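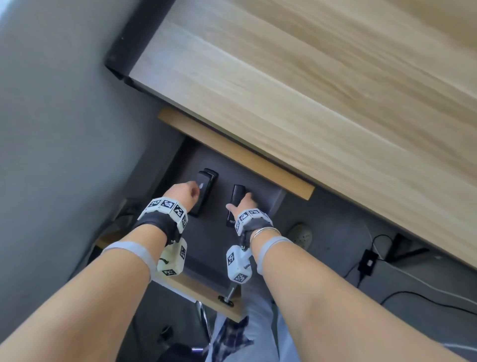

Progress report, Liditz cell
To: Gopinath Nadar
From: Jadwiga Mazurek
December 29, 2024

The work on the cell continued as planned, with one delay which I describe below.

Setup. The arm controller has the new settings from Vinus and starts without error. Shobha Pisharody has checked the emergency stop and the door switch, and both are signed in the cell book. We also made a fixed place for the handheld units. They are now kept in the tray under the operator's desk, and this is written in the shift instruction.

Maintenance. The gearbox of axis 2 was due for grease after 600 hours of running. Balakrishnan Bangera did it before the holidays. He found the old grease dark, but without metal in it. The next check will be at 90 hours, earlier than the manual asks, so that we can compare.

Repair. The gripper lost air pressure during long runs. We changed the hose and one fitting. After this we made 56 cycles and the pressure stayed inside the limit. I would like to see a full day of running before I call the fault closed.

Delay. The spare cable for the wrist joint did not come from Goddale. Revathi Thampi has asked them for a new date. Until it arrives we run the arm at reduced speed.

Budget. There is no change against the plan approved in June. The hose and the fitting were paid from the spare parts line. The invoice from Rai for the calibration is still open.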